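Premora Board Game Listings: data card

Last updated: 20 Feb 2019

Premora is a table of retail listings for boxed board games, card games and tabletop puzzles, with one row per listing per capture. It was assembled to study how product titles and physical attributes are worded by different sellers of the same item. This card covers the contents, the field definitions, the known faults and the terms of use.

Maintainer: Xiuying Dong

CONTENTS

The release holds 2,000 rows drawn from three storefront feeds, labelled Ormont, Negri and Pisus in the source column. Rows are stored as UTF-8 comma-separated text with a header line and Unix line endings. Fields containing commas are quoted. There is no index column; use listing_id together with captured_at as the key.

- listings.csv — the main table
- categories.csv — category codes and their labels
- duplicates.csv — pairs of listings judged to be the same product
- CHANGES.txt — corrections by release

FIELDS

listing_id: string. Assigned by us, not by the storefront. Stable between releases.

source: string. One of ormont, negri, pisus.

captured_at: timestamp, UTC. The time at which the listing was read. Prices are valid for that moment only.

title: string. Copied verbatim, including capitals, trademark signs and repeated words. Colour names keep the seller's spelling, so both "grey" and "gray" occur.

price_cents: integer. Canadian dollars, before tax and shipping. Empty where the item was out of stock at capture.

players_min, players_max: integer. Taken from the structured attributes if the seller filled them in, otherwise parsed from the title. Solitaire puzzles have 1 in both.

age_min: integer, years. Sellers disagree on this more than on any other attribute. We have made no attempt to reconcile them.

box_mm: string, in the form length x width x depth. Imperial values were converted and rounded to the nearest millimetre. Negri does not state which dimension comes first, so its values are sorted from largest to smallest.

material: string, free text. Describes playing pieces in some listings and the board in others.

category: string. Joins to categories.csv.

DUPLICATES

Candidate pairs were generated from normalized titles and box dimensions, then read by one person. Of these, 259 were accepted and are listed in duplicates.csv. A pair is accepted only when publisher, edition and language all match. Travel editions are never paired with full-size editions, even where the rules and the piece count are identical. Expansions are not paired with base games.

The file is symmetric: if A appears with B, the reverse row is not repeated. Expand it before joining.

LOADING

1. Read every column as a string on the first pass. Automatic type detection turns some listing_id values into numbers and drops the leading zeros.
2. Parse captured_at explicitly as UTC. Local conversion will shift some Pisus rows to the previous day.
3. Cast price_cents to a nullable integer. An empty price is not zero.
4. Join category last — the label column contains commas.

KNOWN ISSUES

Bundles are flagged inconsistently. Ormont lists a bundle as a single product with a long title, while Pisus lists the components separately and adds a note in a field we did not capture.

In 384 rows the material field is empty. Most are card games, where sellers seldom fill it in. Do not read an empty value as "paper".

Chess and draughts sets are split between two category codes, CLASSIC and STRATEGY, according to the source. Merge them before computing anything per category.

Five listings carry a players_max lower than players_min. They were wrong at the storefront and have been left as found.

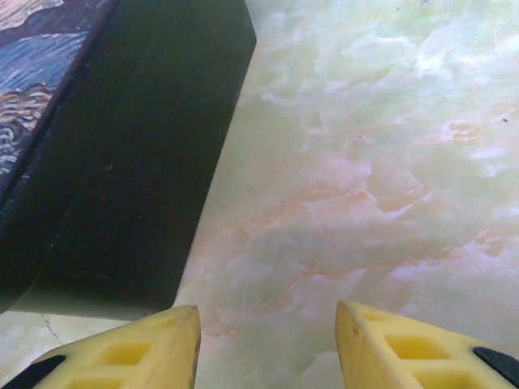 TERMS OF USE

The table may be used and redistributed for non-commercial research with this card attached. Titles remain the property of the sellers who wrote them. Do not republish the prices as current offers.

Cite as: Dong, X., Premora Board Game Listings, data card and tables.

CORRECTIONS

Send corrections to the maintainer with the listing_id, the field name, the value as it stands and the value proposed. Corrections to verbatim fields are accepted only where our copy differs from the listing at the time of capture. The next release is planned for March and will add a language column — French and bilingual editions are currently distinguishable only by title.

Contact the maintainer | © 2019 Premora | Back to top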